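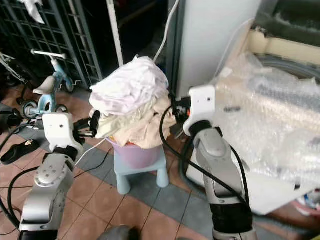

From: Bastian Kettler
To: Larkness textile care list
Date: 7 May 2018
Subject: Re: Wool jumpers felting on a 30 degree cycle

Ignacio Crenshaw wrote:

> I have been washing the same wool jumpers at 30 for years without
> trouble. We moved to Skuncombe in the winter and since then two of
> them have felted under the arms and at the cuffs. Same machine, same
> programme, same liquid. The water here is much softer than it was
> in Lyons. Could that be the cause? I would also like to know
> whether the spin matters, as I have been leaving it at whatever the
> machine picks. A third jumper is labelled "superwash" and has come
> to no harm.
>
> Is it possible to get a felted cuff back to size?

Ignacio,

I will take the points in order, apart from the superwash one, which I will put first as it helps with the others.

Wool fibres have overlapping scales along their length, all pointing towards the tip. When the fibres are wet and being moved about, they travel more easily in one direction than the other. They creep past one another and lock. Superwash wool has had the scales partly removed or coated with a resin, so the creep is much reduced. Your third jumper surviving tells you that the programme is rough enough to felt untreated wool and not rough enough to damage treated wool. It tells you very little about the water.

Water hardness. Soft water does not felt wool by itself. What it does is make your detergent go further. If you carried the old dose over from a hard water area you are now overdosing, and the extra surfactant lubricates the fibres. Some lubrication is harmless, but it also lengthens the rinse on machines that sense foam, and the extra rinse is extra agitation. Mine adds a whole rinse when it sees suds. Cut the dose to the soft water line on the bottle, and then watch the door glass during the last rinse. If there is still froth, cut it again.

Do check the pH of the liquid as well. Wool swells and the scales lift in alkaline conditions. A product sold for wool should be close to neutral. General liquids vary, and powders are nearly all alkaline, so keep powder away from these jumpers altogether. Enzyme products containing protease should be avoided for a separate reason: they digest the fibre.

Temperature. The figure on the dial is a target, and cheaper machines overshoot it. Delphine Villanueva put a probe in the drum of hers last July and posted the readings to this list. The wool programme was well behaved. The quick wash, marked with the same temperature, went past it before settling. You do not say which programme you use, only that it is a 30. If it is a quick wash or a synthetics cycle, the fault may be there. A proper wool programme rocks the drum slowly with long rests and uses a higher water level, so the load floats and does not drop.

Also look at the step between wash and rinse. Warm wash followed by very cold mains water is often blamed for felting. I have not been able to reproduce this in swatches without agitation. With agitation I got slightly more shrinkage, though the difference was small enough that I would not rely on it.

Spin. Less harmful than people expect. Once the drum is at speed the load is pinned to the wall and the fibres are not moving against each other. The damage is done in the tumbling before the spin, when the machine is trying to balance the load. One heavy jumper alone is difficult to balance, and the machine will tumble, try, stop and tumble again. I counted 7 attempts on one wash. Put two of similar weight in together, or add a smooth cotton pillowcase. Do not use a towel, as the loops abrade the surface.

Underarms and cuffs. These felt first in most cases because they have already been rubbed in wear. The fibre is raised before it reaches the machine. Turning the jumper inside out protects the outer face of the cuff and does nothing for the underarm. A mesh bag is better if it fits closely. A loose bag lets the jumper ball up and work against itself.

Recovering a felted cuff. Partly, if it is recent. The method I use is as follows.

1. Fill a basin with water at 25 degrees and add a little hair conditioner. Mix it fully before the wool goes in.
2. Soak the cuff without moving it for half an hour.
3. Lift out, supporting the weight. Press the water out between the hands. Do not wring.
4. Roll in a dry towel and press again.
5. Ease the cuff to size in small pulls, working across and then along. Pin it flat over a piece of card cut to the width you want.
6. Leave until fully dry, then unpin.

Expect some of the width back and very little of the length. If the stitches can no longer be made out on the right side, the fabric is past recovery. The conditioner does not undo felting. It only lets the unlocked fibres slide while you pull.

Arlo Hutchins asked off list whether vinegar in the final rinse is of use. It will neutralise alkaline residue. With a neutral liquid there is no residue worth the trouble, and I would not put it through the rubber door seal every week.

If you want to settle the matter, knit or cut 3 squares of the same untreated yarn, mark a square on each in cotton thread, and run one through your present routine, one with the reduced dose, and one with the reduced dose on the wool programme. Measure the thread marks dry, before and after. Verna Lindgren has the Trusidville swatch sheet if you would like a form to record them on.

Please post the results whichever way they fall.

Bastian

This site uses cookies to keep you signed in to the archive. By continuing to browse you accept their use. Accept | Cookie settings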